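Pollent Paper Cone Cups, 285 ml, Box of 247

We went through a whole box of these between the end of summer and November, so this is a review after real use. I bought them for the drinks counter at our Saturday-style open houses, where we serve iced lemonade and shaved ice in metal holders. Before this we used flat-bottomed cups from Bortolotti. Those were fine but took up a full shelf.

The cones come nested in long sleeves inside a plain carton. Our carton arrived with one corner pushed in, and the cones at the end of that sleeve were creased. I threw those out and didn't bother asking for a refund. The sleeves are thin plastic and tear lengthwise when you open them, so plan on keeping the cones in something else once a sleeve is started. We use a tall lidded jar.

A cone cup is only as good as what it sits in. The maker sells its own holder, but I already had a set of metal ones from Kurngate and wanted to keep using them. The fit is good. The point drops in and the side of the cone rests on the rim all the way around. 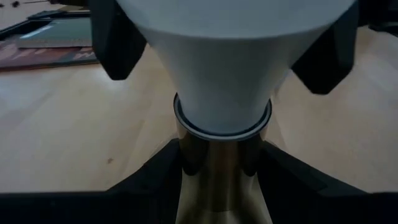
Nakton Community Kitchen, Front Counter Team

With a white cone set in the dark rim of a metal cylinder, the whole thing looks neater than I expected for paper. The holders are reflective and pick up warm colors from the wood near them, and the matte cone looks plain and clean next to that.

Getting a cone out again is easy when it's empty. When it's full, lift it straight up with the fingers on both sides, fairly high on the cone. If you squeeze low down, the paper gives and you lose some of the drink.

For cold drinks they held up for as long as people took to finish. I left one filled with ice water for 75 minutes to see what would happen. The tip went soft but it didn't drip. Shaved ice with syrup was the same. I wouldn't put coffee in them, and the carton says not to.

My complaints are small. The rolled edge at the top has a seam you can feel with your lip, and two or three in every sleeve had a seam that was starting to lift. They also stick together in humid weather, so you pull one and get two.

Katia Farina, who runs the counter with me, prefers the old flat-bottomed cups for kids because they can be set down anywhere. She has a point. Without a holder a cone has to stay in your hand.

I've ordered a second box. Four stars out of five.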